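The robotics club at Brevau meets in what used to be the sixth form common room, and the sink is still there, which is handy when half of your equipment is crockery. I visited on the evening of 16th December, the last session before the Christmas break, and was given tea before I had my coat off.

The student who leads the project is in her second year and talks very quickly. She had wanted to enter the club in the line-following race again, as they had done before, but was outvoted. "Everyone else wanted an arm," she told me. "I sulked for a week, I really did, and then I was the one who couldn't leave it alone!"

The arm is called Plallus, after a misprint on a parcel, and the project is to teach it to clear a table. Members guide it by hand through each job - reach, close, lift, put down - and every run is saved, with the view from a small camera at the wrist. They have 2716 runs so far. I asked whether that was a lot. "It sounds like a lot until you see how many are the same mug," she said.

Mugs, I learned, are fairly kind to a beginner. You can see where they start and stop. Glass is another matter, and most of the evening went on it. "You look at a glass and the camera shows you whatever's behind the glass, only bent," explained one of the younger members, a boy who has taken charge of what he calls the awkward shelf. "So it's looking at a bottle and thinking, where's the edge of this thing? I'd struggle as well." He asks people to leave the fingerprints on, and is quite firm about it. His mother, he says, finds this very funny.

There are 32 members on the list and a good dozen had turned up in the rain. Two were arguing happily over how hard the fingers ought to squeeze, and another was writing labels for the saved runs, a job they take in turns and all seem to dread.

In March they will take Plallus to the Michalík Cup, where each team gets a table it has never seen before. Do they expect to win? There was a great deal of laughter. "We'd like to put one glass down nicely in front of people," said the project leader, filling the kettle again. "Then we'll see about the rest."
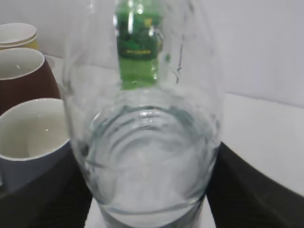
Glass practice at the Brevau club, with the mugs close by and a green bottle behind.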